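Merneo Soft Handling Kit

Two-finger gripper with wrist camera for cloth and clothes

Product family: Merneo by Puketti
Availability: to order, delivery from Kolldale warehouse
Page updated: Jan 4, 2023

Customers write to us often with the same question: can a robot fold my laundry already? Our answer is partly. The Merneo kit can pick up a shirt from a table, pull it flat in many cases, and make a simple fold. It cannot empty your washing machine, turn a sleeve the right way out or match the socks. We prefer that you know this before you order.

The kit is made for research groups, small laundries and workshops who want to try cloth handling on an arm they already own. Hard objects are easy for most grippers. A shirt is difficult, for it has a different shape each time it is put down, and a dark shirt is more difficult again, because the folds are hard to separate for the camera. We therefore do most of our tests with dark clothes.

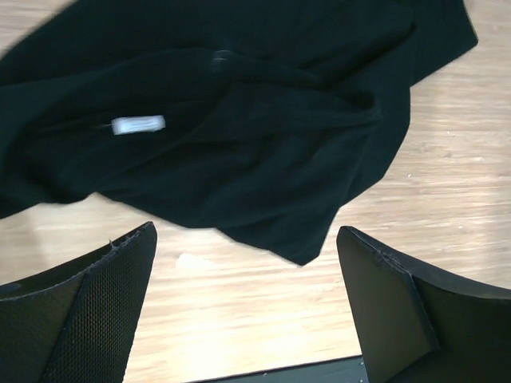
Wrist camera view: black garment on wooden table, gripper open.

In our December test we gave the arm one garment at a time, dropped on the table without any order. From 400 attempts to pick up the cloth by an edge, 300 were good at the first try. In the other attempts the fingers took two layers together, or they closed on nothing. Complete folding gave a weaker result and we do not publish a number for it yet. A person at the same table is still much faster, and also tidier.

Which jobs are suitable today

T-shirts, towels, pillowcases and flat cloths: suitable, with a person near.
Shirts with buttons: picking up only.
Trousers: picking up and laying down, folding with mixed results.
Socks, underwear, baby clothes: not suitable.
Wet laundry: not suitable, the kit is not sealed against water.

What is in the box

Gripper with two fingers
Wrist camera with holder and cable
One set of spare finger pads
Mounting plate and screws
Mạch control software, licence for one arm
Printed manual in English

The robot arm, the table and the computer are not included.

Technical data

Weight of gripper with camera: 746 g
Maximum opening: 60 mm
Supply: 24 V DC
Use: indoor, dry rooms

Care of the finger pads

The pads are a wearing part. Please look at the edges before each working day and change both pads of a pair together. Do not cut loose fibres while the arm has power. Clean with a dry brush, no solvent. A glossy table can give bright spots in the camera picture, so move the lamp or put a matt cloth under the work if the software loses the edge of the garment.

Price and orders

We make the price after we know your arm model. Send us the name of the arm, the kind of textile and, if possible, a short video of the work as it is done by hand now. If we think the kit will not do your job, we will write this to you.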